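Ticket 316: Grostatier label software drops my saved templates after every update
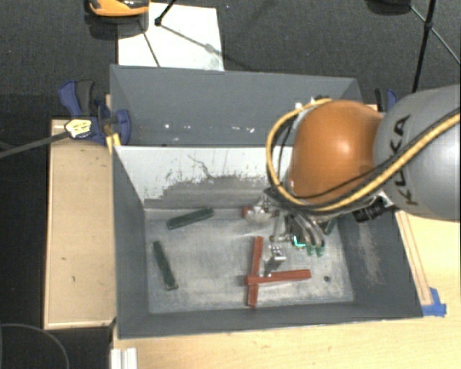
What's going on

Hi all, Tobias Greenberg again (yes, the same one who wrote in about the font thing, sorry!). I've been using Grostatier to print shipping labels for my little seed business, and ever since the June update my saved templates disappear each time the program restarts. The customer list is fine, all 2,000 addresses are there. It's only the templates.

My setup: Grostatier on a desktop PC, Detix label printer on USB, Zollby for the order export. Nothing else plugged in except a keyboard and mouse.

What I've tried so far

Restarted the PC. Templates gone when it came back up.

Uninstalled Grostatier and put it back. I got the welcome tour again (so long!!) and my addresses loaded, but the template menu only had the 2 default ones.

Switched the Detix to a different USB port. No change, and I didn't really expect one, but the help page said to do it so I did it.

Made a new template called "tomato small", saved it, closed the program, opened it again. Gone. Then I made it again and left the program open all night, and in the morning it was still in the menu. So it saves somewhere, just not anywhere that lasts.

Turned off the Zollby sync. This one got me excited for a minute, the template survived one restart! Then I restarted again and poof.

Update, 4:40 p.m.

Found the folder. Under Settings, Storage, the template path was pointing to a Temp folder and the address path was pointing to Documents, where I'd expect both of them to be. I never touched that screen, I didn't even know it was there. I changed the template path to Documents, hit Apply, and remade "tomato small" plus the padded envelope one. Three restarts later they're both still there.

Turned Zollby sync back on, restarted again, still good.

Still open

Can the old templates be recovered? I had 13 and a few of them were fiddly (the one with the planting zone in the corner took me a whole evening). The Temp folder has a bunch of files ending in .tran, and I don't know if those are mine or something the Tran plug-in leaves behind. I haven't deleted anything. I can zip them up and attach them if you tell me which ones you want.

Please leave this ticket open for now, thanks!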